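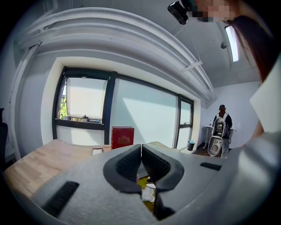

Brelov completes study-room refit at Honwood residence

HONWOOD, 2025-03-22 - Brelov has completed the refit of 91 study rooms at the Honwood student residence. Work began in October and was carried out room by room while the building remained occupied.

The standard room layout places a light wooden desk beside a black-framed window, with an office chair at the desk and a small bin on the floor. Walls below the windows are finished in white. Translucent white blinds are specified to reduce glare on the work surface during daylight hours.

The previous layout put desks against the corridor wall. A resident survey conducted by Brelov drew 678 responses, and the most frequent request was for daylight at the desk. Desk positions were revised on that basis before any furniture was ordered.

"The desk was moved first and the rest of the room was planned from it," said Catalina Acuña, project lead at Brelov. "Cable routes, lighting and chair clearance all changed as a result."

Furniture was supplied by Brarkura under a contract covering 1,262 items, including spares held on site. Desk tops can be removed and refinished without dismantling the base. Window fittings and blinds were supplied by Yip. Replacement parts are keyed to room number in the maintenance register.

Mabli Parry, residence manager at Honwood, said the rooms would be inspected at the end of each term. "We are recording blind faults and surface wear separately - the old register grouped them and the data was of little use," she said.

A second stage, covering the common kitchens and the laundry on the ground floor, is at the design stage. Colour schedules for those areas have not been finalised.

Enquiries: Brelov project office, Honwood.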